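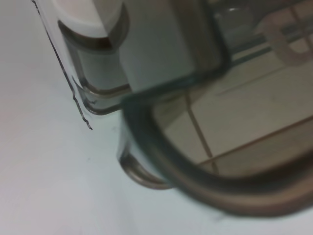
Klarer, leicht getönter Kunststoffbehälter auf weißer Fläche, aus Sicht der Handgelenkkamera.

Oto Greifarm-Set mit Handgelenkkamera im Test

10. Juli 2021

So, jetzt steht der Oto seit Januar bei mir auf dem Arbeitstisch und ich komme endlich dazu, etwas darüber zu schreiben. Bestellt habe ich ihn über Hodden, Artikelnummer 2801, und bezahlt habe ich 400 Euro für das Set mit Arm, Greifer, Netzteil und der kleinen Kamera fürs Handgelenk. Für den Preis war ich, sagen wir mal, vorsichtig optimistisch.

Der Zusammenbau hat mich einen langen Abend gekostet. Die Anleitung ist ordentlich bebildert, aber bei Schritt 9 stimmt die Schraubenlänge nicht (die kurzen nehmen, nicht die langen, sonst klemmt das zweite Gelenk!). Danach lief alles glatt, und die Kalibrierung mit der Sima-Software war in 20 Minuten erledigt. Sima gibt es leider nur auf Englisch, und das Menü für die Kamera ist ziemlich versteckt: erst »Devices«, dann »Tools«, dann nochmal »Tools«. Warum auch immer.

Zur Kamera, nach der ihr in den Kommentaren zum ersten Teil am meisten gefragt habt. Mit Abstand zum Objekt bin ich zufrieden, Farben okay, Ruckeln selten. Ganz nah dran wird es weich. Beim Plastikbehälter oben erkennt man die gerundete Ecke und den breiten dunklen Rand noch gut, sogar der weiße Zapfen links oben kommt ganz ordentlich rüber. Die Linien im beigen Bereich hinter dem Kunststoff sind auch noch da. Aber richtig scharf ist das alles nicht, und wer damit feine Kanten vermessen will, wird fluchen. Durchsichtiges Material ist halt sowieso fies, da scheint der Untergrund durch, und die Objekterkennung von Sima tut sich bei mir mit solchen Sachen deutlich schwerer als mit Bauklötzen oder Pappschachteln.

Der Greifer selbst macht mir richtig Spaß! Die Backen schließen sauber parallel und die Kraft lässt sich fein einstellen. Ich hatte vorher das Skerville-Set, und da war jeder Joghurtbecher nach dem ersten Griff Schrott. Dafür war der Skerville leiser. Der Oto surrt auch im Stillstand vor sich hin, im Wohnzimmer würde ich den nicht laufen lassen.

Was mich noch stört: Das Kamerakabel ist zu kurz. Wenn der Arm ganz ausgestreckt ist und sich dann noch das Handgelenk dreht, zieht es am Stecker. Ich habe eine Verlängerung dazwischengesetzt und mit Klettband am Unterarm festgemacht, seitdem ist Ruhe. Bei Hodden habe ich deswegen auch nachgefragt, die Antwort kam schnell und war nett, ein längeres Kabel haben sie aber nicht im Programm.

Würde ich ihn wieder kaufen? Ja, zum Basteln und Lernen sofort. Wer vor allem mit klaren Dosen und Deckeln arbeiten will, sollte Geld für eine bessere Kamera einplanen, die Halterung passt zum Glück auch für größere Modelle. Welche ich da ausprobiert habe, kommt in Teil drei.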